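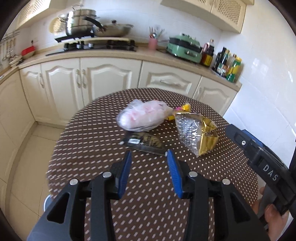

What is a kitchen tablecloth for?

It covers the table, protects the top from scratches and spills, and gives you something nicer to look at while you sort the shopping.

## Tablecloth (kitchen)

A kitchen tablecloth is the everyday cousin of the good linen that comes out at Christmas. I've been looking after the household pages of this wiki for a few years now, and I still reckon the kitchen cloth is the most overlooked bit of fabric in the house (tea towels get far more love).

### Colour and pattern

Dark cloths, brown especially, are popular on tables that get used all day. Tea hardly shows on them, though flour certainly does! Small repeated motifs such as dots and dashes are good at hiding crumbs, and I've caught myself putting a sleeve in jam because of it. My first cloth was plain cream and lasted one curry.

### Round tables

A round table can take a round cloth or a square one. To size a round cloth, measure across the top and add the drop twice over. A table 100 cm across with a 20 cm drop wants a 140 cm cloth, but do check the hem allowance if you're sewing it yourself. Zane Lill, who edits the furniture pages, prefers a square cloth with the corners hanging low. I find they end up in my lap.

### Groceries on the cloth

Plenty of us unpack straight onto the table, and the cloth cops whatever is on the outside of the bags. Clear and cloudy plastic packets are fine if they're dry. Anything from the freezer sweats, so I put a tray under it, or an old towel folded in half. Little wrapped things roll off round tables with great enthusiasm, and I pop them in a bowl before I start on the big bags.

### Washing

Cotton goes in at 60 degrees if the label allows it. Dark colours are happier in a cool wash, inside out if there's a backing, and dried in the shade (our summer sun took the brown out of one of mine by the end of January). Wipe-clean cloths just need a damp sponge and a bit of dish soap. Don't fold those for storage, roll them, or you'll be staring at the creases for weeks.

### See also

- Placemats
- Oilcloth
- Table runners

Last tidied up October 2025. The section on stain removal still needs writing, and I'd love a hand with beetroot.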